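Dear Saimi,

I promised you a fuller account of our November open day at Wasbridge, so please forgive me if I run on a bit. It was a good day, and without your grant there wouldn't have been anything to show!

## The visit

We opened the doors at 10 and the last guests left well after 4. By the sign-in sheet we had 342 visitors, a lot of them from the recycling firms we've been trying to reach since spring. Jouko Suominen gave the welcome (he kept it short, bless him), and Iida Huttunen ran the demonstration cell with Aatos on the controls.

## What we showed

The cell is the one described in our spring application: an arm that works on retired servers, so that usable parts can be sorted before the rest goes to Drinulier for scrap. Iida talked people through how the arm approaches a processor socket, with its retention levers and the rows of memory slots on either side. The questions came thick and fast, mostly about old thermal paste and how much force a lever can take. The Surkau people stayed for two sessions and asked for our notes on Dell boards.
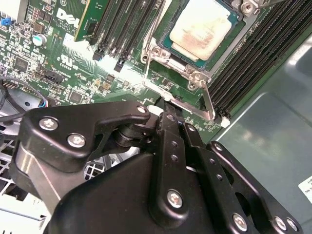
## Money and next steps

- Travel and catering came to 800, against the 2000 set aside. I'd like to move the balance to spare gripper parts, if you agree.
- We have 21 requests for a follow-up call, and Aatos has started on them.
- Amissah has asked for a private showing, and Jouko is looking at dates.

The full accounts will follow with the year-end report.

Warmly,
Urho Saarinen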